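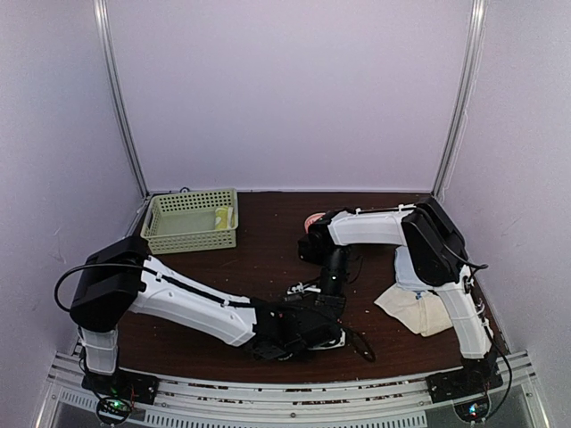 Table with the green basket and the beige cloth, May.

Notebook, Rorndale workshop, late afternoon

Third go at the beeswax and linseed finish, and I think I'm finally getting somewhere, so I want to write it down properly before I forget what I did (the notes from the second go are a disgrace, sorry to anyone who tried to follow them).

The test boards are all cut from the same walnut shelf we took out of the Ellora house, planed on one face and left alone on the other. I sanded the first board to 220 out of habit and then remembered we only had 28 grams of the good wax left, so everything below is a small batch. Oil was 210 grams, from the Kallio tin, the one with the dented lid. I warmed it in a water bath and shaved the wax in a bit at a time, stirring with a chopstick. It took much longer than I'd planned and I drank two cups of tea over it, but it went clear in the end and set up to something like soft butter.

Board A got one thin coat, wiped off after twenty minutes. Lovely color, a bit dry at the end grain. Board B got the same, but left on through lunch, and that was a mistake – it went tacky and I had to go over it with fresh oil to loosen it. Board C is the one I'm fond of. Two coats, the first rubbed in hard with a scrap of old bedsheet, the second barely there at all. It has a low shine and you can still feel the wood under your hand.

I also put some of the leftover Dudix paste on the back of C, just to compare. It's shinier and it went on faster, and it smells strongly of oranges, and I still like ours better. I may be biased.

Water drops on A left a pale ring after ten minutes. Haven't tried B or C yet, I want them to cure first, so please leave them on the high shelf and don't put mugs on them!

Oily rags are hung out flat on the line by the back door. Please don't ball them up or put them in the bin until they've gone stiff.

To do: order more wax, find the lid for the small jar, try board D with the oil on its own.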